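We use cookies to remember your preferences. Accept | Manage settings

Rultley small whiteboard, red frame: a review

I have owned 3 whiteboards in my adult life. The first fell off a wall in the night. The second was used once, with a permanent marker, and went on saying MILK until we moved. The Rultley cost me 32 dollars in February, and I'm pleased to report it mostly says what I tell it to.

I'll start with the wiping, the reason anyone buys one of these.
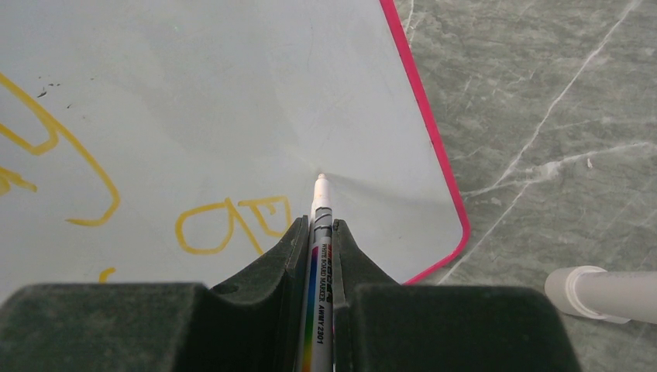 Yellow marker, plus the ghosts of earlier efforts.

Yellow was a mistake. It's cheerful up close and a rumor from across the room. Ink comes off with a dry cloth, but you pay for it in smudges, and after 6 weeks my board had the complexion of a bathroom mirror. A damp cloth gets most of that back. The Åberg I tried at my sister's place wiped cleaner, for 43 dollars and with a frame the color of old oatmeal. 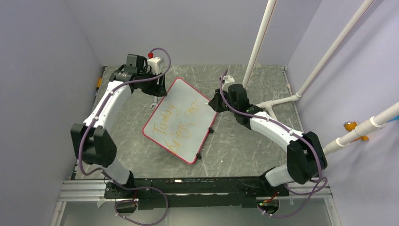

Skostadcombe, February

Size next. The Rultley is small. A grocery list fits, and so does a short grudge. Agata Guerra, who shares my office, wanted a month of deadlines on it and got as far as the second week before her handwriting turned to gravel. Buy the bigger one if you plan ahead.
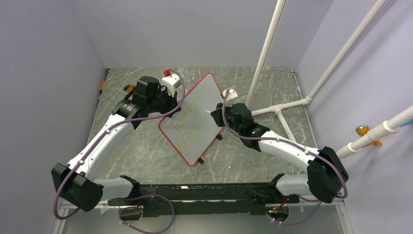

Off the table and at a tilt, red frame and all.

I like the rounded corners, having met the other kind with my hip. The frame is a loud pinkish red and I've stopped apologizing for it. No pen tray, so the markers live in a mug.

Four stars. I'd buy it again, with a black marker.

Miroslava Savchuk

6 comments | 32 shares
Back to top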